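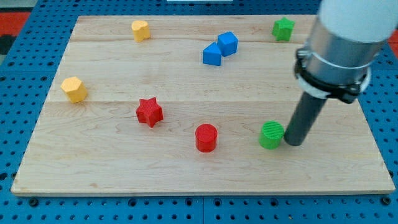 Adjoa Dankwa wrote in to say that her first ten pitches with the Gimis all sailed over the catcher's head, and that leveling the legs a second time brought every one of them down into the zone. We love hearing that, and it's why leveling comes first in this section. Take your time over it and the rest goes fast!

Section 4: Setting Up for Batting Practice

Before you start, read the cautions in Section 1 and have the tripod, the throwing head, the feed chute and the charged battery with you at the mound.

Leveling and aiming

1. Open the tripod and set the front leg on the line between the rubber and home plate. The front leg is the one with the Nulley name stamped on it.

2. Push each foot down until it stops moving. On turf, fit the flat rubber feet. On dirt, use the spikes.

3. Lower the throwing head onto the post and turn it until the pin drops. You should hear a click.

4. Look at the bubble on top of the head and adjust the rear legs until it sits inside the ring. Leave the front leg alone at this stage.

5. Sight through the notch at the middle of the plate, then tighten the side knob by hand.

Note: If you play on a sloped field, level the machine first and aim it second. Going the other way around will have you chasing the bubble all afternoon.

Caution: Keep the battery disconnected until aiming is finished. The wheels can start as soon as power reaches the head.

First pitches

6. Connect the battery and set the speed dial to 2. Younger players can stay right there, and older ones will want to work up from it.

7. Let the wheels spin until the sound is steady.

8. With no batter at the plate, feed a ball and watch where it crosses. Raise or lower the head with the rear crank, one click at a time, and throw again. Small changes go a long way here.

9. When pitches land where you want them, lock the crank and call in your first hitter. This is the fun part — a good string of strikes and you'll see kids who were stepping out start stepping in.

Caution: The person feeding must stand behind an L-screen and wear a helmet. Show each ball to the batter before it goes into the chute.

Choosing balls

Dimpled machine balls give the tightest grouping. Leather balls work well too, but keep them dry and don't mix the kinds in one bucket. A wet ball slips on the wheels and can go anywhere.

Svitlana Ivanyshyn, from our test field, likes to sort her balls by wear and throw the scuffed ones last. Try it. The difference in how curveballs break is a treat to watch.

Wheel care

Wipe the wheels with a damp cloth every 400 pitches, and replace them at 2,000. The counter is under the battery cover. Hold the side button to clear it after fitting new wheels.

Do not run the machine below 32 degrees Fahrenheit. If yours goes into the shed in December, take the battery indoors and back the speed dial all the way down.

For curveballs and sliders, go on to Section 5.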